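Surngate Water Loss Reduction Project
Progress report to Zerberg Fund, second reporting period
Saturday, January 28, 2023

1. Status

Work on the Surngate distribution network is on schedule in the eastern zone and behind schedule in the western zone. Of the 3,333 service connections in scope, 1,727 have been surveyed. Surveying covers the curb valve, the meter and the first length of customer pipe.

2. Leak detection

The survey has recorded 507 leaks. Most are at the joint between the service pipe and the main, where the original fittings have corroded. Leaks on the mains themselves are fewer but larger, and account for most of the measured night flow. Repairs on mains were given priority through December. Service pipe repairs are grouped by street so that each street is opened only once.

Night flow in the eastern zone has fallen since the last report. The reduction cannot yet be credited to repairs alone – the zone was also moved to a lower night pressure during the period, and the two effects have not been separated.
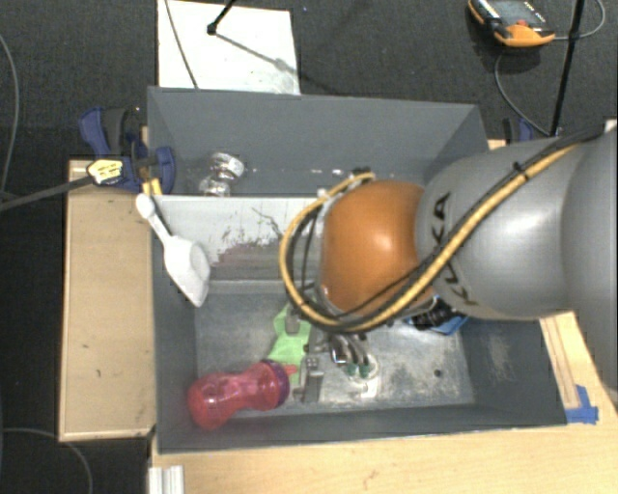 3. Meter replacement

Replacement meters are supplied by Trarkik under the existing framework. The first batch was tested on receipt and 60 units were returned for reading low at minimum flow. Trarkik has replaced these at no charge. Installation continues in the order set by the survey, starting with meters that had stopped or could not be read.

4. Western zone

The delay in the western zone is due to the boundary valves. Several do not close fully, and until they do the zone cannot be isolated for a step test. Sumampouw, the civil works contractor, has begun excavating the valve chambers on the north side. Two chambers were found to be filled with silt and one was not at the location shown on the drawings. The drawings are being corrected as work proceeds.

5. Budget

Spending is below forecast, mainly in road reinstatement, where invoices from Sumampouw are still outstanding. No change to the total grant is requested. We ask the Fund to approve moving the unspent survey allowance to valve replacement – a revised budget table is attached as Annex B.

6. Next period

Step testing in the western zone will start once the boundary valves hold. The remaining connections will be surveyed in parallel. Pressure logger data for both zones will be submitted with the next report.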